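Handheld gripper demos vs teleop – anyone else seeing this gap?
Forum: Manipulation Learning > Data & Methods
Page 1 of 1

pliver_bench
10/04/2024
Quick writeup before I lose the notes. We ran the same task two ways. Ball pickup and handover, two grippers, one table. Set A is all teleop on the Pliver arms. Set B is handheld grippers with the camera on the tool, no robot at all during collection. Same policy code, same training budget, 2,000 steps of finetuning on top of the Celon base weights for both.

Result: the handheld set wins. Not by a hair either. 34 clean handovers for B, 21 for A, same number of tries each. I expected the reverse. Teleop data comes from the real arm so there should be no body mismatch, right?

My guess is speed. People holding the tool move like people. Teleop folks creep up on the ball, stop, creep again, and the policy learns the stopping. You can see it in the rollouts, arm just sits there over the ball thinking about its life.

Anyone got numbers that agree or don't? Will post the config if theres interest.

gantry_goose
Config please. Also what action space. If A is joint targets and B is tool pose you compared two things at once.

pliver_bench
Both tool pose, relative to the current pose. Converted A after the fact from the joint logs.

gantry_goose
Converted how? Forward kinematics from commanded joints or measured joints? That matters a lot. Commanded runs ahead of measured on those arms, esp. when the operator is jerky.

pliver_bench
Commanded. Hm.

snyaga
I'm going to push on this a bit. We did something close in December on the Inskip cell and teleop came out ahead. Different object, to be fair, blocks and not a ball. But our operators had weeks on the rig before any of it counted. Who drove yours?

If the answer is "whoever was in the lab" then what you measured is operator practice. That's a fine thing to measure but the title of the thread should say so.

Sharon Nyaga

pliver_bench
Two people, both new to the leader arms. Fair. Same two did the handheld set though, and they were new to that too. So you could say the handheld tool is easier to be new on, and that's worth something if you need a lot of data fast?

snyaga
Sure, I'd buy that version. It's a smaller claim than "handheld wins".

widix_user_no2
lurker, sorry if dumb. how does the policy even know where the arms are in set B if there's no arm. we have the Widix trackers and they drift like crazy

pliver_bench
Not dumb. Pose comes from the tool camera plus the IMU, mapped offline. Drift was ok on most takes. I threw out takes where the map broke. It's bad when the camera looks at a blank table for too long, nothing to lock on to. We picked a top with lines on it, helped a bit.

gantry_goose
Wait, you threw out takes from B. Did you throw out takes from A?

pliver_bench
Only the ones where somebody dropped the ball off the table

gantry_goose
So B got a quality filter A didn't. Tracking tends to break on fast or weird motion, so you cut exactly the worst demos out of B. I'm not saying that's the whole gap. I am saying I'd rerun it before telling anyone at a meeting.

snyaga
+1 to goose. Cheap check: score the set A takes on smoothness, drop the same share, retrain. It's an overnight job.

bolt_and_nora
Going to disagree with the pile-on. In practice everyone drops broken takes from handheld sets, you have to, so B as filtered IS the method. If the method comes with a filter built in then compare it with the filter on. Nobody is shipping the raw stuff.

gantry_goose
Then filter A the way people would filter A in practice. Which is also not "none".

bolt_and_nora
ok yeah

widix_user_no2
can we see what the tool cam sees? trying to figure out if my lens is too narrow. mine loses the other gripper the second it gets near the ball

pliver_bench
Sure, one from set B.
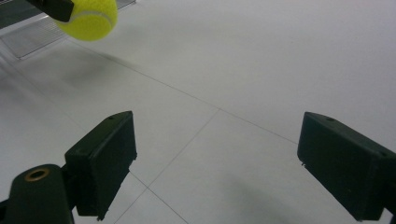

Set B, tool camera. Own fingers open, ball at the other gripper, top left.

Note the ball is already running out of view at the top and there's only a bit of the other finger showing. So I lose stuff as well. The policy seems to cope, I think the second camera's view fills in. Haven't tested with 1 view only.

widix_user_no2
ok so its not just me. lots of bare table in there. guessing those thin lines are what the mapping grabs on to?

pliver_bench
That's the idea. The lines and whatever else is on the table. Haven't checked which features it really keeps, could be the tray edge doing all the work for all I know.

snyaga
Would be careful with that. If the tray moves between takes your map moves with it.

gantry_goose
Also, shadows. Soft ones under the ball. They move when the gripper moves. Ask me how I know.

bolt_and_nora
how do you know

gantry_goose
Lost a month of data to a desk lamp.

pliver_bench
OK plan. 1) redo the A conversion from measured joints. 2) filter A on smoothness, same share as B. 3) retrain both, 2 seeds each instead of the one I had (yes, one, go ahead). Leaving the action space alone.

snyaga
One seed!! You buried that.

pliver_bench
I know, I know. Arms are booked by the Inskip people until they finish their thing so rollouts will have to wait, but training can start tonight. Config is in my profile links, ignore the folder named old_new.

widix_user_no2
link 404s for me

pliver_bench
fixed, try agian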